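Checking the county executive's math on factory jobs

NADIS, Friday afternoon. I sat through the whole State of the County speech so you didn't have to (there was coffee, it was fine), and one line got the biggest hand of the day. It's also the line my inbox has been full of ever since, so let's take it first.

THE CLAIM: "We brought 2000 factory jobs to this county, the most in its history, and we did it without costing taxpayers a dime."

THE FACTS: There are three claims packed in there, and only part of one of them holds up.

Start with the 2000. I asked the executive's office where it came from and they were pretty quick about sending me a sheet, which I appreciated! The sheet adds up the hiring plans in the agreements for two plants, Kwak's parts works out by the bypass and the Dader plant at the old rail yard. And sure enough, if you put the two plans together you land on 2000. But those are the numbers the companies say they'd like to reach once every line is running. Kwak is still hiring for its second shift. Dader has its roof on and its parking lot striped, and that's as far as it has gotten. I called both companies to ask how many people are on the payroll today. Kwak said it doesn't give that out between quarterly reports, and Dader's front office told me to try again in May.

So "brought" is doing a lot of lifting. "Signed agreements that call for" would have been fine with me, though I'll grant it's hard to clap for.

Now the "most in its history" part. The county's own jobs table goes back only to the year 2000. Anything earlier is in paper files at the records office, and the clerk I spoke with said she couldn't remember anybody asking to have them added up. That leaves out the whole run of the cannery and the stove works, and plenty of you have a parent or grandparent who put in time at one or the other. Maybe this is the record and maybe it isn't. The county can't say so from what it has on the computer, and when I put that to the executive's spokesman he told me the phrase was "in the spirit of the thing." Okay then!

And the dime. Both deals came with a break on property taxes, and both were voted on in open session (I was there for the Dader vote, which ran so late they turned the hallway lights off on us). The county also paid to widen the road in front of Kwak. You can call that money well spent, and a good many people on the council do. They make a decent case, too: the rail yard was bringing in next to nothing while it sat there with weeds coming up through the ties. Still, a tax break is a cost, and road paving sure is. It's right there in the capital budget under its own heading, with the plant's name on it.

One thing the speech got right, and I don't want to skip over it. The executive said the training program at the Tallus campus is full, with a waiting list, and it is. The program office confirmed it to me over the phone. Those folks are learning maintenance and machine repair, and the campus has opened an evening section so people with day jobs can get in. Whether there are openings waiting for them when they finish depends on the plants, which brings us right back to that hiring sheet.

Both agreements have a clawback, by the way, and it didn't get a mention from the podium. If a company falls short of its plan 2 years after opening day, the county can ask for part of the tax break back. Can, mind you. The wording leaves it up to the council, and I've read the page enough times now to be sure of that. Kwak's clock is already running. Dader's doesn't start until the doors open.

The executive's office says it will post an updated jobs count before the summer recess. I've asked for payroll numbers for each plant, listed separately, and for the old paper records to be pulled while they're at it. If I get either one I'll put it up on this page the same day.
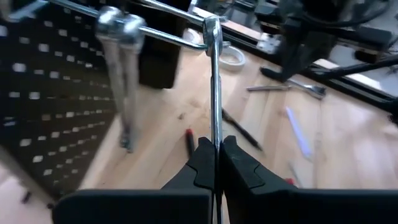

Benedikt Tiedemann: I'd worry less about the 2000 and more about that word "can" in the clawback. My township had the same wording with a warehouse deal, the company came up short, and our board let it slide without even taking a vote. Ask the council members now, on the record, whether they'd collect.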